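Mar 5, 2018

# Bukine wants hotel guests to hang up their towels. Will that save water?

Bukine, which runs 17 budget hotels, says it will stop washing bath towels daily at all of its locations. Guests who want fresh ones will have to call the front desk. The company calls the program Mahawong and promises it will cut laundry water use by 45 percent.

That is a big number, and the company has been slow to show how it got there.

The figure comes from a trial that began in December and ran for seven weeks at one property near an airport. Most guests there stay a single night. Their towels get washed when they check out whether they hang them up or not, so it is hard to see how a no-daily-wash rule could touch nearly half the water going through the machines. Bukine did not say what share of its laundry is towels and what share is sheets. It also would not say how full the hotel was during the trial. A slow winter at an airport hotel would bring the water bill down without any help from a program with a name.

"We stand by the result," said Rigoberto Mendoza, who manages operations for the chain. He said meter readings were collected by Flutance, the firm that sells Bukine its laundry tracking software. Flutance is paid more if savings go up. Mendoza said he saw no problem with that.

Asked whether an outside party had looked at the readings, he said one "could be brought in later."

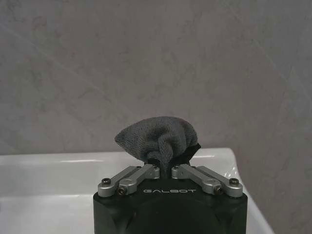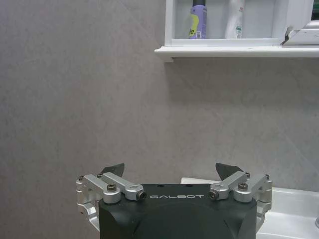
## What guests get

Not much, so far. An early version of the plan gave guests a $7 credit at the hotel snack counter for each day they skipped fresh towels. The credit is gone from the final terms. Mendoza said guests at the trial hotel "weren't using it anyway," though he had no count of how many had been told it existed.

Room rates will stay the same. So will the resort-style "comfort fee" that Bukine added to its bills last year, which the company has said pays for linens and toiletries among other things. If the hotels wash fewer linens, the fee might be expected to shrink — Mendoza said there were no plans to review it.

Housekeepers may feel the change first. A smaller laundry load can mean shorter shifts, and Bukine would say only that staffing is set hotel by hotel.

Flirkum, a rival chain, tried a similar rule and dropped it after complaints about damp bathrooms and long waits at the desk. Bukine says its own desks are ready for the calls. The new rule starts next month.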